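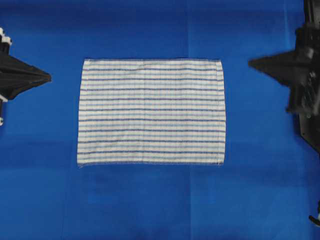
Sourdough starter dying in a cold house - help
Started by karaki_kev

karaki_kev wrote:
Third week of my first starter and it's gone flat. Was doubling by lunch, now it just sits there with a few sad bubbles. House is cold at night, no heating in the kitchen. Feeding once a day, equal flour and water by weight, plain white from the supermarket becuase that's all they had left. Also what do you lot proof in? No banneton, so I was going to line a colander with a tea towel, the cream one with the blue stripes, and flour it up. Is that ok or does the dough just weld itself on? Any help appreciated, have told the whole family there will be bread.

SamerF
Posts: 626
Not dead. Cold. Put it in the oven with just the light on, door shut, check in a few hours. And stick a note on the oven door so no one preheats it. Ask me how I know.

Tea towel is fine. Flat weave not terry. Rice flour if you can get it, wheat flour goes gluey.

mayah_ronville
What Samer said re the warmth but I'd also change the flour. Plain white alone is slow going for a young starter. Even a spoon of wholemeal or rye in each feed, mine took off the next day.
Do you discard before feeding? You didn't say

karaki_kev
Yes discarding, half each time. Feels awful with flour the way it is at the moment. Shop limit was 3 bags of anything and there was only white and some cornflour

elie_k
Stop throwing it out then! Keep a tiny starter. I keep 20 grams in a jam jar and it raises the same loaf. All this business of a great big jar on the bench is for photos. Discard goes in pancakes, or crumpets if you've got rings.

Disagree on the oven light btw. Mine gets hot enough to cook the thing, measured it once and never again. On top of the fridge, towel round the jar, done.

SamerF
Depends on the oven. Mine sits at 26 or so with the door shut. Put a thermometer in there and you'll know in an hour, no need to guess.

elie_k
Not everyone has a thermometer mate

SamerF
Everyone should have a thermometer

mayah_ronville
Boys.

Kev, fridge top or oven, either. Warm not hot. If it feels warm on your wrist like a baby's bottle that's plenty.

Sizwe VdM
Going to be the unpopular one here. Once a day is too little if it's warm and too much if it's cold. You're diluting it. If it hasn't risen and fallen, don't feed it, leave it. I killed two by fussing before I worked that out. Give it a stir, put a rubber band round the jar at the level and walk away till it moves.

mayah_ronville
Hmm don't agree, it's three weeks old, it wants food. Leaving it is how you get the grey water on top and that nail polish smell.

Sizwe VdM
Grey water is just hooch, pour it off or stir it in. Nail polish smell yes, that's hungry, feed it. But he hasn't got that, he's got a flat jar in a cold kitchen. Different problem.

karaki_kev
No grey water. Smells like yoghurt a bit? Is that bad

Sizwe VdM
Yoghurt is good. Leave it alone.

elie_k
Second that, annoyingly

SamerF
Back to the towel. Rub the flour in properly, into the weave, don't just dust. Then shake out the extra. And don't wash it with fabric softener or your bread tastes of meadow. My wife's good linen one went that way, whole loaf in the compost.

mayah_ronville
Do not use the good linen one full stop. Keep one for dough and never anything else, shake it out outside and let it dry before you fold it up or it goes mouldy in the drawer.

Colander needs to be smallish too. Too wide and the dough just spreads out. Mixing bowl works as well, bit sweatier underneath.

karaki_kev
Update, March 28, 2020. Went with the fridge top and left it alone like Sizwe said, then one feed with a spoon of rye from next door (left on the fence in a jam jar, legend). Over the rubber band by dinner and kept going. Mixed the dough last night, proofing now in the colander. Bit of sticking at one side where I missed with the flour but it looks like dough!!

Oven question, I've got a cast iron pot but the knob on the lid is plastic. Will it melt

SamerF
Unscrew it. Plug the hole with foil.

elie_k
Or just use a tray with a pan of water underneath, been doing it that way for years

SamerF
Crust's not the same

elie_k
Crust is fine

karaki_kev
Found a screwdriver. Foil it is. Preheating now, will post the crumb later if there is one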